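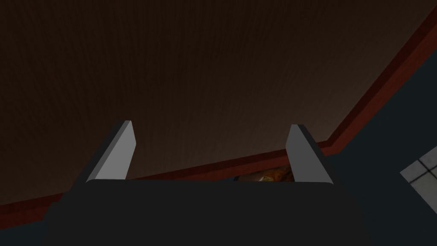
Products > Simulation and Planning > Zendero Planner

Zendero Planner is motion-planning software for two-armed mobile robots, developed by Erkton at its Jernville office. It allows a household task to be prepared and tested in simulation before any hardware is scheduled.
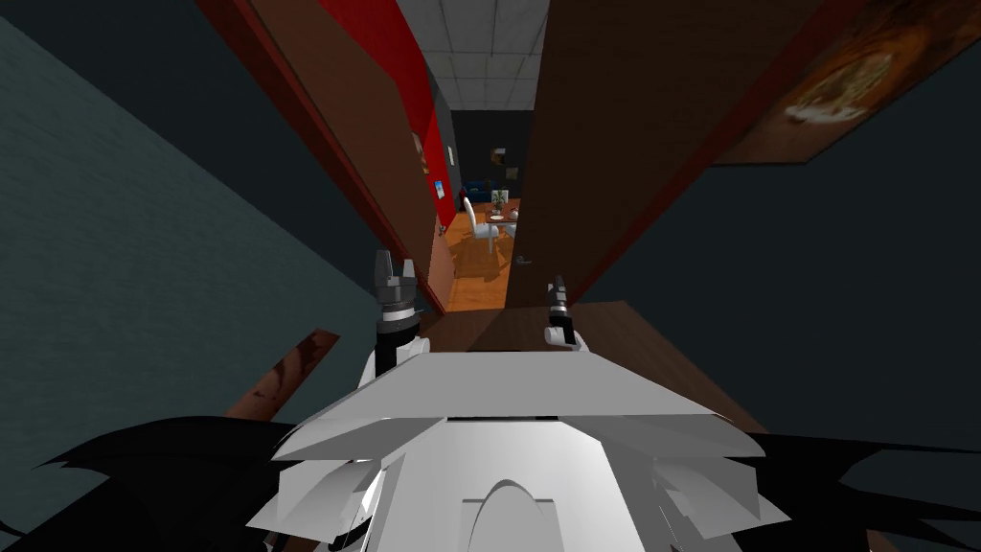

Both arms and the base are planned together, and clearances at doorways and furniture are checked at every step. The standard licence includes 60 furnished interiors and 11 gripper models - further models may be imported by the customer.
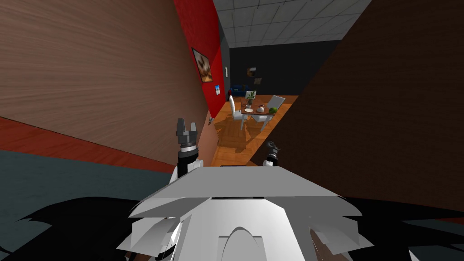

Wrist and head camera views are recorded on a common clock and may be replayed at any speed. A single workstation can queue up to 400 runs. Licences are issued for a term of 6 months. Enquiries about the colour and lighting settings should be directed to Na-rae Hong, Product Support.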